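January, notebook, late afternoon

Picked up the glue shrinkage trials again after the holidays, and I'm glad I did, because the two boards we left clamped in December have settled down nicely. Kiran weighed the first one at 970 g this morning, down from 1000 g when it went into the drying cupboard, and I'd like one more reading before I believe it. Ritva thinks the cupboard door has been left ajar at night – possibly by me, I'm afraid.

The Gorard hide glue is still my favorite to work with. It smells dreadful and it wants babying, but it gives you time to fuss over a joint, and I do like to fuss. The Sumico stuff grabs much faster. Leire M. had one lap joint go crooked on her before she could get the second clamp on, poor thing, and we sawed it apart to look at the glue line (thin at one end, fat at the other). Batch number on that tub is 3837, in case it comes up again.
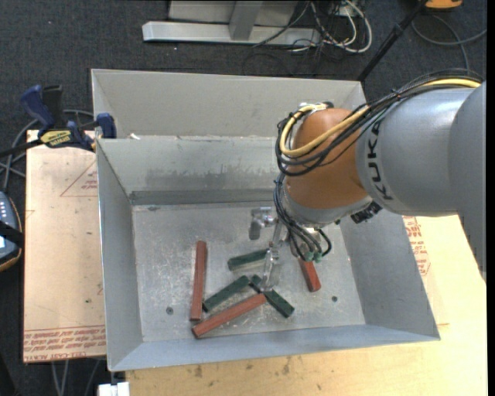

Gray metal bin, with the orange wrist joint over on the right.

Still to do: reweigh both boards, ask Inmaculada whether she has any more of the beech offcuts, and wash out the small glue pot properly this time. Sample 834 stays in the clamps until Ritva has had a look at it.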